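So I finally got over to Lesside to see what Prarnis has been up to, and I came home with more to say than I expected. They're the small outfit that sorts and repacks donated and returned housewares (cups, cutlery, bulbs, linens, you name it), and in June they started handing part of that work over to machines.

The first machine is called Trukis. It's a pair of arms on a bench, and it handles over 600 items a shift, mostly mugs and flatware. The best day so far was 735, and somebody wrote that on the whiteboard and drew a star next to it!

What I really wanted to know was what happened to the people. Niamh Dolan has run the sorting floor for 10 years and she was pretty frank with me. No one was let go, she said, but 3 people moved off the line and now spend their shifts teaching. They pick things up with hand-held grippers, over and over, and the recordings go to train the arms. Some of it gets done at the plant and some in ordinary homes, where things end up on beds and counters the way they do in real life.

"My wrists are better and my patience is worse," is how Niamh put it. She misses the talking. On the old line you stood across from someone all day, and with a gripper in your hand you have to watch what you're doing.
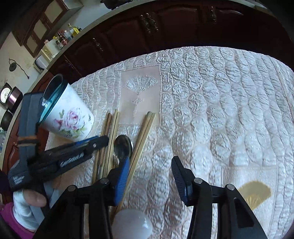 The pay went up a little for the teaching jobs, which helped, but the breaks are still a sore point. Hjørdis Tveit, who plans the shifts, told me folks get tired faster with the grippers than they did packing boxes, so she's trying shorter turns and more swapping around. She'd also like the teachers to have a say in which items come next. Right now that list comes from Lo Presti, the company that supplies the arms, and it doesn't always match what's piling up on the floor.

A second bench is supposed to go in once the wiring is sorted out. Niamh has asked for it to be near the windows, and I'll stop by again when it's running.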